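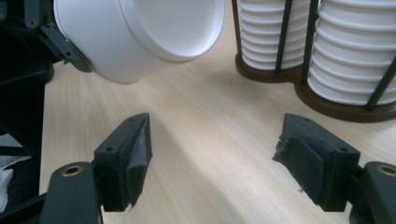 4.2 Sorting of unprinted packaging

Residents in both study areas sorted printed packaging with few errors. Bottles, cartons and cans with a brand name or a recycling mark went into the right bin in most cases, and the rate hardly changed between the first and last collection rounds. Plain white packaging was a different matter. Of the 769 items pulled from the sample bags in Amov and Skoltside, those without any print made up a small share, yet they accounted for almost half of the sorting errors.

The errors fell into two groups. In the first, coated paper containers were placed with clean paper. In the second, uncoated tubes and sleeves were placed with general waste, although Hashmi, the contractor for both areas, accepts them with cardboard. The second group was larger in Skoltside, where the older version of the Sakilex leaflet was still in use. That version lists "cups and similar items" under general waste and does not say what "similar" covers. Several households had kept it on the refrigerator door and followed it closely.

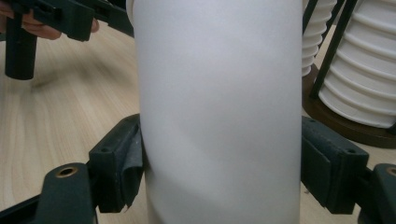

Vol. 12, Issue 6

Figure 2. Unprinted white cylinder, upright, with a matte surface and faint creases low on the left side.

Shape seems to have mattered more than material. When asked to explain a choice, residents tended to name the object first and the material second, if they named it at all. Cylinders without print (Figure 2) drew the widest range of answers. Some residents looked for a seam or a rolled rim. Others squeezed the item, and a few tore it to see whether a film showed along the edge. Tearing gave the most reliable result, but it was also the least common test. People said they did not like to do it with items that had held food.

The bin itself also had an effect. Apartment buildings in Amov use a shared paper bin with a narrow slot, and wide containers have to be flattened before they fit. Residents there reported putting bulky items in general waste late in the evening -- the slot was one step too many. Skoltside has open-top bins and no such complaint was recorded. We did not measure the slot or test other sizes, so this point rests on interviews alone.

Household size had no clear link to error rate. Neither did the length of time at the address, except that people who had moved in after May had often received no leaflet at all. These households made more errors with glass than the rest but did about as well with paper.

The revised Sakilex leaflet drops the word "similar" and adds a short line on coated paper. It reached Amov before the final round. Errors with coated containers went down in that round, while errors with tubes and sleeves stayed where they were. The new line says nothing about uncoated items, and residents who had been unsure before gave much the same answers again. Section 4.3 looks at the same rounds by bag weight, with the Skoltside figures adjusted for the missed pickup.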